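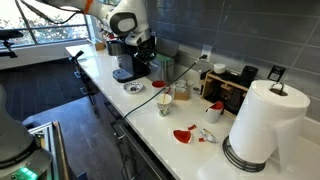 4.3 Comparing Grippers on the Haugland Arm

Use this procedure to compare two grippers under the same conditions. Allow 9 minutes for each change of gripper.

1. Move the arm to the park position and press Hold on the Badon controller.
2. Disconnect the gripper cable, then remove the 4 mounting screws.
3. Fit the second gripper and tighten the screws in a cross pattern.
4. Select the matching gripper profile. Enter the new tool weight in grams.
5. Run the approach test at low speed. Stop the arm if the fingers come within 200 mm of a wall or fixed appliance.
6. Record the result on Form 319.

CAUTION: Keep hands off the counter while the arm is enabled.

NOTE: Do not compare results obtained with different camera positions. Questions about profiles should be directed to Hedvig Myklebust at Kevevance.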